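# Unit 4: Power supplies and load budgeting

Notes by Aurel Munteanu. Read before the February lab. Bring the worksheet and a calculator.

## 4.1 What the label says

A desktop power supply takes AC from the wall and gives out several DC voltages. The three that matter for this unit are 12 V, 5 V and 3.3 V. In a current machine nearly all of the load sits on 12 V. The processor and the graphics card both step it down locally, through their own regulators, to something near 1 V.

The wattage printed on the box is the total DC output. It is not the draw at the wall. Wall draw is output divided by efficiency, so a unit delivering 300 W at 90 percent efficiency pulls 333 W from the outlet, and the remaining 33 W leaves the case as heat.

Check the 12 V line on the label separately. Older designs split their capacity evenly between the rails, and a unit sold as 500 W might supply much less than that on 12 V.

## 4.2 Adding up a build

The worked build uses the course parts list: a Flostgate six-core processor, a Sedar graphics card, one solid-state drive, two memory modules and three fans. All figures are sustained DC load.

| Part | Load (W) |
|---|---|
| Processor | 119 |
| Graphics card | 129 |
| Motherboard and memory | 35 |
| Solid-state drive | 6 |
| Fans (three) | 11 |
| **Total** | **300** |

The processor figure is the package power limit, measured with the board at default settings. Many boards ship with the limit raised or removed. If yours does, use the board's number in place of the chip maker's.

Sustained load is only half of the question. A graphics card can exceed its average for a few milliseconds at a time, sometimes by a factor of two. Slow meters miss this entirely. The supply's bulk capacitor covers part of the peak and the over-current protection is set with some margin, but a unit sized exactly to the total will shut down under a game that loads unevenly.

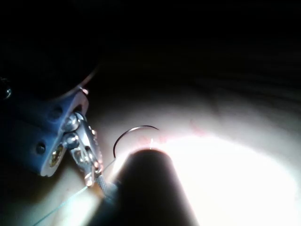 For this course, size the supply as follows:

1. Sum the sustained loads.
2. Add the graphics card's sustained load a second time, to cover peaks.
3. Round up to the next size sold.

For the build in the table: 300 + 129 = 429 W. The next common size is 450 W. A 550 W unit is also acceptable and leaves room for a larger card later. An 850 W unit will work, but most of its capacity will never be used and the extra cost would be better spent on storage.

## 4.3 Efficiency curves

Efficiency changes with load. A typical curve is low below 10 percent of rated output, peaks near the middle, and falls by a point or two at full load. The Vinmont 550 W unit in the lab follows this shape.

Idle behavior is often ignored. A desktop that is left on all day spends most of its hours at 40 to 60 W, which on a large supply is the worst part of the curve. Last term Nelu Roman logged one lab machine for 2,845 hours. Most of that time was spent at idle, and the energy lost there was greater than the energy lost under load. The log is in the course folder and you will need it for problem 3.

## 4.4 Connectors

- **24-pin:** main board power.
- **8-pin EPS:** processor. Keyed differently from the graphics connector. Do not force it.
- **6+2-pin PCIe:** graphics, rated at 150 W when used as eight pins.
- **SATA:** drives and some fan hubs.

Modular cables are not interchangeable between brands. The component end is standard, the supply end is not. An Onu cable may fit a Vinmont socket and place 12 V on a 5 V line. Keep each set of cables in its own labeled bag.

## 4.5 Problems

1. Repeat the sizing in 4.2 with a graphics card rated at 220 W. State the size you would buy.
2. A supply is 87 percent efficient at 240 W output. Find the wall draw and the heat released by the supply.
3. Using the log, find the total energy lost at idle in kilowatt-hours. State which readings you treated as idle.
4. A card needs 190 W in total. The slot provides up to 75 W. Which cable connectors are sufficient?

Show units on every line. Answers without units are marked as incomplete.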